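Manipulation d'objets souples – notes de la séance 6
Visite du laboratoire Prendik : pliage de vêtements à deux bras

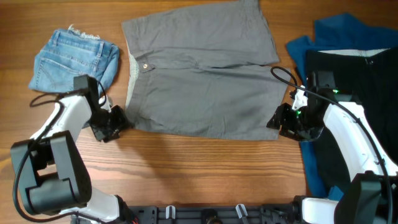 Ces notes reprennent ce qui a été dit pendant la visite du 2023-04-03, avec quelques compléments de cours. Elles remplacent le chapitre sur les textiles du polycopié de septembre, qui n'est plus à jour. La démonstration était menée par Huệ Sầm ; Nhàn Kim a répondu aux questions sur le logiciel.

1. Pourquoi le textile est difficile

Pour un objet rigide, la pose suffit : trois coordonnées de position, trois d'orientation. Un vêtement n'a pas de pose dans ce sens. Sa configuration dépend de chaque pli, et deux états très différents peuvent donner presque la même vue de dessus. Le modèle géométrique vu à la séance 3 ne s'applique donc pas directement.

Autres difficultés citées pendant la visite :
– l'épaisseur varie fortement entre une ceinture, un ourlet et le milieu d'une jambe ;
– une prise trop profonde emporte les deux couches, ou le vêtement du dessous quand il y a une pile ;
– le tissu glisse sur la table pendant la traction ;
– les teintes sombres laissent peu de contraste pour repérer les bords.

2. Le poste

Deux bras fixés côte à côte, chacun terminé par une pince à doigts, devant un plateau en bois. Les shorts, jeans et pantalons servent de vêtements d'essai. Les câbles des pinces forment une boucle au-dessus de l'avant-bras avant de redescendre le long du bras. Il faut en tenir compte dans la planification : un câble qui accroche un vêtement fausse l'essai, même si la trajectoire des doigts est correcte.

Le logiciel de commande s'appelle Ikeck. Il envoie une consigne de position à chaque articulation et enregistre en même temps les vues et les positions mesurées. L'outil d'annotation, Lò, sert ensuite à découper les enregistrements en phases (approche, prise, levée, rabat, dépose). Une phase se termine au changement d'état de la pince, sauf l'approche, dont la fin est marquée à la main.

3. Déroulement d'un pliage

Pour un short posé à plat, ceinture sur le côté :
a) les deux pinces s'approchent du même bord, à faible hauteur ;
b) les doigts descendent jusqu'au contact, puis se referment ;
c) levée courte, de quelques centimètres, pour vérifier que le tissu suit ;
d) rabat en arc, les deux bras synchronisés ;
e) ouverture, recul horizontal, puis remontée.

L'ordre compte à l'étape e. Si la pince remonte avant de reculer, elle défait le pli.

Pour le denim, Huệ Sầm conseille une vitesse plus basse pendant le rabat. Le tissu est raide et revient en arrière quand on le lâche trop tôt. Les bords effilochés demandent aussi une prise plus loin vers l'intérieur – les fils seuls ne tiennent pas.

4. Données et apprentissage

Le jeu présenté contient 400 enregistrements, dont 200 de shorts. Chaque opérateur en réalise 40 avant de changer de type de vêtement. La politique est apprise par imitation : elle prédit une courte suite d'actions à partir des vues et de l'état des articulations, puis recommence avec de nouvelles observations.

Nhàn Kim a insisté sur la position de départ. Si le vêtement est toujours posé au même endroit, la politique apprend surtout l'endroit. Les vêtements sont donc déplacés et tournés entre deux essais, et parfois laissés les uns sur les autres.

Question posée par le groupe : faut-il un capteur d'effort dans les doigts ? Réponse : utile pour détecter une prise manquée, mais le laboratoire s'en passe pour l'instant et se fie à l'ouverture mesurée de la pince. La méthode marche mal avec les tissus fins. Une variante avec doigts souples, fournie par Fivwood, est à l'étude.

5. À préparer pour la séance 7

Relire la partie du cours sur la coordination de deux bras (contraintes de chaîne fermée).

Exercice 1. Deux pinces tiennent les extrémités d'un bord de longueur L, supposé inextensible. Écrire la contrainte sur la distance entre les pinces pendant le rabat. Que se passe-t-il si l'un des bras prend du retard ?

Exercice 2. Proposer un critère de réussite du pliage calculable à partir d'une vue de dessus. Préciser un cas où il se trompe.

Exercice 3. Un pantalon est posé sur un autre vêtement. Décrire une stratégie de prise qui limite le risque de saisir les deux. Une demi-page, schéma accepté.

Compte rendu de visite : deux pages au maximum, par binôme, à remettre au début de la séance 7.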